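Folding demos with a handheld gripper: how messy should the start be?

Posted by Crescencio Ledesma, October 19, 2019

I'm collecting laundry demos for a small learning project called Prollero. So far I have 70 episodes, all on the same bed, and my policy folds beautifully as long as the clothes are already folded. Give it a heap and it pinches the air next to the heap, with great confidence. Do I need more episodes, or worse ones? I work with one gripper in each hand, and the patterned sheet stays on because I have to sleep there.
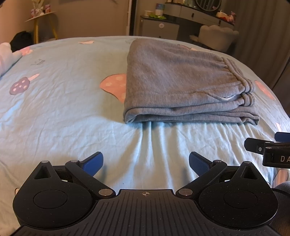
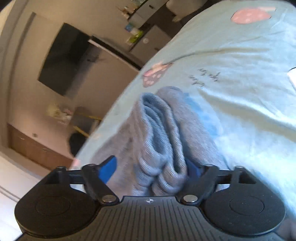
Gray knit on the printed bed cover: folded in the first, bunched between the blue pads in the second.

Iraís Palacios
Worse ones. I did 113 episodes of towels in August and every towel started out square, so that's all the model ever learned to want. Drop the thing from shoulder height and record whatever lands. Keep the fumbles where you recover, toss the ones where you give up and swear. Also vary the cloth. Four garments in rotation did more for me than another week with my favorite towel. I'd leave the sheet alone for now, but hold back a few episodes on a plain one for testing.

Aguirre
Have you tried a bigger model

Castora
Check your timestamps before recording anything else. My left and right grippers were 2 frames apart and I spent a month blaming the socks. If the fingers close early on playback, start there.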